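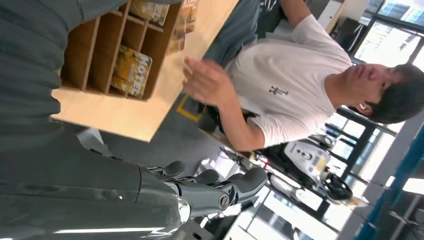
Is a divided wooden rack any good for keeping packets upright on a table? Good enough that I've stopped looking for a better one, provided your packets are reasonably stiff.

I bought the Nivham after a year of storing snacks and mixes in what I called a basket system. The system was a basket. Things went in at the top and were rediscovered at the bottom, often in a different season.

The Nivham is a wooden organizer with thin dividers, the sort of thing a more serious person would use for mail. Assembly took me 6 minutes, one of them spent reading a leaflet that thanked me for choosing Flarngate. I had chosen Nivham. We moved on.

In use it's pleasant. One packet per slot, you see the front, you take it out, and the others stay where they were. They do lean a bit. Half-empty bags lean a lot, then fold over like someone asleep on a bus, and a clip only makes them top-heavy.

My complaints are small. Crumbs collect in the corners, and the dividers are fixed, so a fat packet either gets squeezed or goes back to the basket (I still have the basket). There are no rubber feet, either. Mine slid on a bare wood tabletop until I stuck felt pads underneath.

Teun Van Leeuwen swears by the Arrieta, which has movable dividers. I tried his. They move when you want them to – and also when you reach for the crackers.

I'd buy the Nivham again, though I'd measure my packets first.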